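Start | Magazin | Leben | Wohnen | Archiv | Abo
Drucken | Per E-Mail senden

Was vom Stoff übrig bleibt
Alte Jeans, kaputte Reißverschlüsse, ein Keller voller Reste – warum das Flicken zurück ist und was es kostet

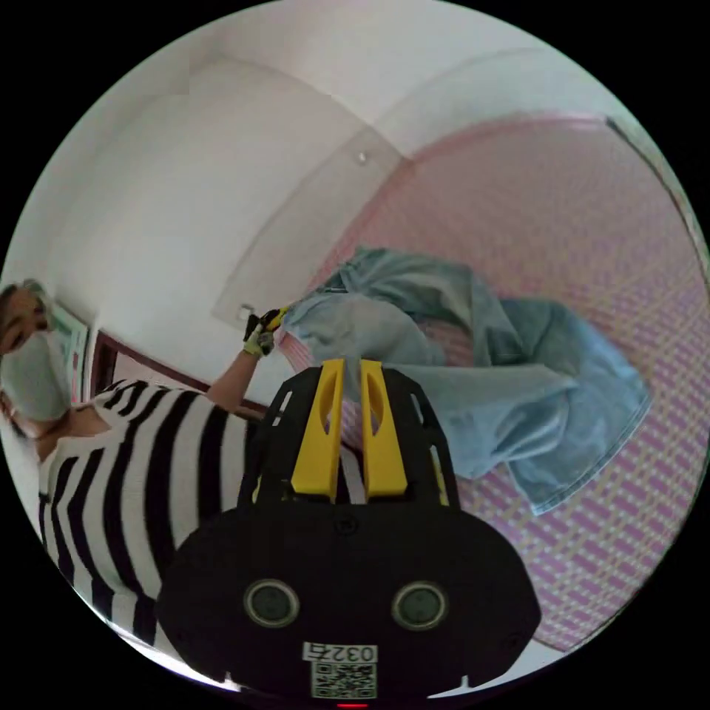

Von unserer Autorin in Murkport, freie Mitarbeiterin im Ressort Leben

Murkport, kurz nach neun. Regen. Vor dem Laden in der ehemaligen Seilerei steht schon eine Schlange, kurz zwar, aber sie steht. Tüten, Rucksäcke, ein Kinderwagen mit einem Wintermantel drin. Kein Kind. Drinnen läuft eine Maschine, man hört sie bis auf die Straße.

Der Laden heißt Clunent, das Schild hängt schief. Änderungen, Reparaturen, Reste. Als er aufmachte, haben alle gesagt: ein Jahr, dann ist Schluss. Das war vor elf Jahren.

Flicken war lange peinlich. Meine Großmutter hat geflickt, meine Mutter hat heimlich geflickt, ich habe weggeworfen. Ein Loch im Knie, eine offene Naht, Container. Die neue Hose war ja billiger als der Weg zur Schneiderin. Manchmal ist sie das immer noch. Und trotzdem die Schlange.

Im August war es am schlimmsten, heißt es am Tresen. Ferienende, Schulbeginn, alle Hosen zu kurz oder durch. Mehr als 700 Stücke in einem Monat, die Hälfte davon Denim. Wer da einen Reißverschluß wollte, hat drei Wochen gewartet. Gemurrt haben wenige.

Denim ist dankbar. Dickes Garn, klare Bindung, verzeiht viel. Ein Riss im Oberschenkel, von hinten unterlegt, in Fadenrichtung hin und her gestopft – hält länger als der Stoff drumherum. Schwierig wird es im Schritt. Da reibt alles, da ist das Gewebe dünn wie Papier, bevor man das Loch überhaupt sieht. Der Rat aus der Werkstatt: früher kommen. Hose gegen das Licht halten. Scheint es durch, ist es Zeit.

Ganz anders Strick. Strick läuft. Eine Masche weg, und am Abend fehlt der Ärmel. Und Stretch, der große Feind. Elasthan bricht irgendwann, dann beult der Stoff und keine Naht der Welt holt ihn zurück. Bei Clunent nehmen sie solche Hosen gar nicht mehr an. Oder nur mit Warnung, schriftlich.

Die Preise. Saum 11 Euro, Reißverschluss 24, Knie unterlegen und stopfen 20. Klingt viel, wenn die Hose dreißig gekostet hat. Klingt wenig, wenn man daneben sitzt und zuschaut. Ich habe zugeschaut. Ein Knie, eine halbe Stunde, und da war das Auftrennen der Seitennaht noch nicht dabei. Reich wird damit keiner. Die Miete in der Seilerei ist alt, deswegen geht es überhaupt.

Zwei Straßen weiter, Hinterhof, Treppe runter: Ternonar. Ein Lager, mehr nicht. Reste aus Auflösungen, Vorhänge, Bettwäsche, Knöpfe in Gurkengläsern, Futterseide auf Rollen, die niemand mehr wickelt. Verkauft wird nach Gewicht. Donnerstags ist es angeblich leer, sagt man mir, stimmt aber nicht, es ist immer voll. Studentinnen, Theaterleute, ein Herr im Anzug, der nur Hornknöpfe sucht, zwei Loch, dunkelbraun.

Der Keller riecht nach Kampfer und nassem Stein. Ich kaufe ein Stück Drillich, wofür weiß ich nicht. So fängt es wohl an.

Zu Hause dann der Selbstversuch. Die hellblaue Jeans, sechs Jahre alt, linkes Knie. Nadel zu dünn, gleich abgebrochen. Zweite Nadel, Fingerhut vergessen, Blut auf dem Flicken. Eine Stunde später hält etwas, schön ist es nich. Von innen sieht es aus wie ein Unfall. Von außen, na ja. Auf der Straße schaut einem sowieso keiner aufs Knie.

Was ich falsch gemacht habe, lasse ich mir am nächsten Morgen erklären. Faden zu lang, zu fest gezogen, Rand nicht gesichert. Und vorher waschen! Neuer Stoff auf altem läuft beim ersten Waschgang ein und zieht alles kraus. Dazu ein Bügeleisen, heiß und mit Dampf. Halbe Arbeit, sagt die Werkstatt.

Es gibt inzwischen Kurse. Abends ab sieben, die kleine Gruppe im Hinterzimmer, Stopfpilz wird gestellt. Die Plätze sind bis zum Frühjahr weg. Auch das Kaufhaus Lumbantobing am Hafen hat sich eine Reparaturecke eingerichtet, gleich neben den Sonderangeboten. Ein Tisch, eine Lampe, ein Kärtchen mit Öffnungszeiten. Als ich da war, war zu. Die T-Shirts nebenan, drei zum Preis von zwei, gingen gut.

Ob das Flicken bleibt? Bei Clunent zucken sie mit den Schultern. Garn wird teurer, gute Nadeln auch, und Nachwuchs ist schwer zu finden. Die alte Maschine braucht ein Ersatzteil, das es nur noch gebraucht gibt. Bis dahin läuft sie eben etwas lauter.

Mein Wintermantel liegt jetzt auch dort. Futter gerissen, beide Taschen. Abholen in drei Wochen, Zettel nicht verlieren.

Drucken | Per E-Mail senden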